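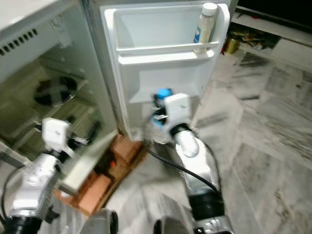 Bronberg Cellars: Frequently Asked Questions

Who makes the wine?
Tomoyo Nomura has run the cellar since we moved up from Stellitz. Tsutomu Tanabe looks after the vines.

How much do you produce?
Nearly 3000 bottles a year, all from our own grapes. The Riesling is the larger share. The Pinot Noir came to 947 bottles last vintage.

When is the new Riesling released?
14th March. Mailing list members can order before then. The Pinot Noir follows in May.

Can I visit?
Yes, by appointment. Tastings take up to 2 hours and include a walk through the lower block. The road past Hiltasness is gravel, so allow extra time after rain.

Do you ship?
Within the country only. We pack in cases of six or twelve, and you can mix them. An adult has to sign for the delivery.

How long will the wines keep?
Drink the Riesling within five years. The Pinot Noir can go longer if you store it on its side somewhere cool and dark.

Are the wines vegan?
The Riesling is. We fine the Pinot Noir with egg white.

What if a bottle is corked?
Put the cork back in and email us with your order number. We will replace it or refund you.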